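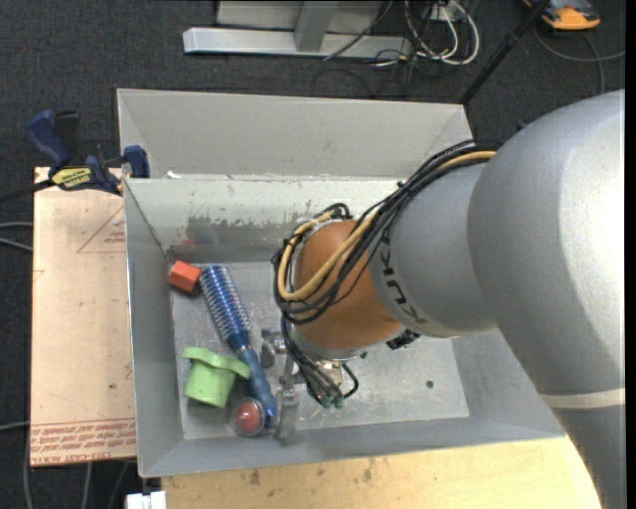
I spent most of last week redoing the cables on the picking cell, and since a few people have asked me how we look after it, I'm writing it down while I still remember the order of things.

The cell is a KUKA arm over a pair of grey sheet-metal bins. It picks mixed small items out of one bin and puts them in the other, then goes back the other way. The arm came to us second-hand through Farías, and the arm itself has given us very little grief. Nearly all of the maintenance is in the last bit, from the forearm down to the gripper, and most of that is cable.

We run everything for the gripper on the outside of the arm. It goes along the top of the forearm in one bundle, over the orange wrist joint, and loops around before it drops to the tool. Vicente Quiroga, who set the cell up before I started, did it that way so he could swap a cable without taking covers off. I grumbled about it for my first month and I've come around to it. It looks untidy but you can see every cable you own.

The trouble is slack. Too little and the bundle pulls tight when the wrist turns over. Too much and the loop hangs down and catches the rim of the bin when the arm reaches into a corner. Ours had been creeping toward too much. The ties had loosened and the loop was a bit bigger each time I looked. In the end it snagged on the rim during an overnight run and dragged a connector halfway out. The gripper dropped off the network, the program stopped, and I came in to an arm parked in the bin with a fault on the pendant.

What I did, in order:

Put the arm in manual at low speed and jogged it straight up out of the bin. Then sent it to the service pose, powered down and locked out.

Cut every tie from the forearm to the tool and let the bundle hang. I took a photo first. I have skipped that step before and paid for it.

Went along each cable with my fingers feeling for flat spots. The yellow one was fine. One of the thin black ones had a crushed patch where it had been rubbing under the wrist, so it got replaced. We had a spare from Gimton in the drawer, a little longer than the old one, and the extra length is now taken up along the forearm where it doesn't matter.

Reseated the fittings at the tool end and gave each one a tug.

Powered up, still in manual, and turned the wrist to both ends of its travel with the bundle held on by hand-tight straps only. This is the slow part. You turn, stop, look, move a strap a finger's width, turn again. Fidel Garrido ran the pendant and I stood outside the fence calling it, and it took us 40 minutes to be happy with the loop.

Only after that did the proper ties go on. I don't pull them hard. A tie that bites into the jacket will do more damage over a year than the rim ever did.

While it was down I did the gripper too. The fingers run very close to the bin floor, so they take knocks. I wiped them, checked the screws, and put a straight edge against the lower finger. It was true. The screws on the upper one had backed off slightly, so they came out and went back in with fresh threadlocker.

Then the bins. People assume these don't need looking after because they're only bent metal, but if a bin moves, every pick near the wall is wrong by the same amount. We hold things in place with a bar clamp at the corner where the two bins meet. It has stayed put well enough that the bracket I drew up last September still hasn't been made. I check it by leaning on the bin. If I can shift it with my hand, the arm can shift it too. The finish on the inside walls is chipped and worn and I've decided to leave it alone. Fresh paint would change the reflections, and I'd be starting again with the vision settings.

The last job was touching up the bin corners in software. There are 2 bins and I teach the corners of each by bringing the gripper down slowly until a strip of paper just drags underneath. It's an old machinist's habit and I trust it more than the wizard. The floor height on the front bin was out by less than a millimetre. I corrected it anyway.

For the test run I use the same handful of junk every time. There's a blue round hairbrush, a small red-orange block, a lime-green plastic thing and a round piece with a red centre. The hairbrush is the most useful of the lot. It's long at one end and fat at the other, and depending on how it lands, the gripper has to come in at quite an awkward angle, so the wrist and the cables get a proper workout. If the loop is going to catch, it'll catch on the hairbrush.

We did 400 picks with me watching for the first part and Fidel for the rest. It missed 7, all of them grip misses, and the cables never touched the rim. I'm calling that good.

Two things still to do. I want a proper strain relief on the forearm in place of the straps, and Brolach make one that should fit if I drill a new plate for it. I also want to tidy the leads on the carpet behind the bins, which have been bothering me since the Hetbridge move.

If you run a similar setup, I'd be interested to hear how often you replace your gripper cables. I've been going by feel and I suspect I leave them too long.

Posted 7/13/21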